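Testing a robot arm on a tidying chore: fruit to basket, basket to shelf

This page sets out a repeatable bench test for one household chore: putting fruit into a basket and the basket onto a shelf. It assumes a single arm with a two-finger gripper, already calibrated. Allow an afternoon.

1. Setting out

Use a plain table against a plain wall. Stand the shelf unit at the back, open side forwards, and check that it does not rock. Place the basket in front of it and the fruit to one side, within reach of the arm. Leave a clear area for the gripper to approach from above.

Mark the starting positions with a pencil dot under each item. Kusum Srivastava's first runs at Skolidley had no marks, and the results could not be compared.
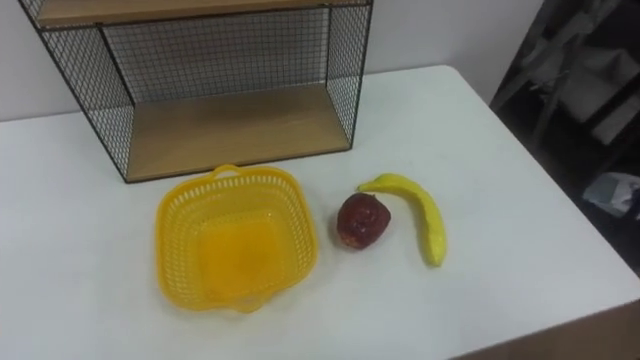 2. Picking the fruit

Start with the apple. Centre the fingers over its widest part and close slowly. A round object tends to roll if one finger touches first, so correct any sideways error before descending. Grip the banana across the middle, with the fingers at right angles to its length.

Release each piece just inside the rim – never above it. A drop from height will bounce out of a shallow basket.

3. Moving the basket

This is where most arms fail. A handle gives a narrow target, and lifting by one side tips the load. Two options are worth trying:

Pinch the rim and drag, if the shelf board is nearly level with the table.
Lift with a second arm, if one is fitted.

Watch the sides of a wire shelf. Depth cameras read open mesh poorly, and the planner may treat it as free space.

4. Scoring

Run each stage five times without touching the items. Record a pass only if all the fruit is still in the basket at the end. Note the time as well; a full cycle took our arm around 3 minutes.

5. Is it ready for the home?

For stage 2, nearly. For stage 3, no. Ashok Vishwakarma reran the test in January with the Brilurar planner and the picking was reliable, but the basket reached the shelf in only two runs. Moving the starting marks by a hand's width made matters worse.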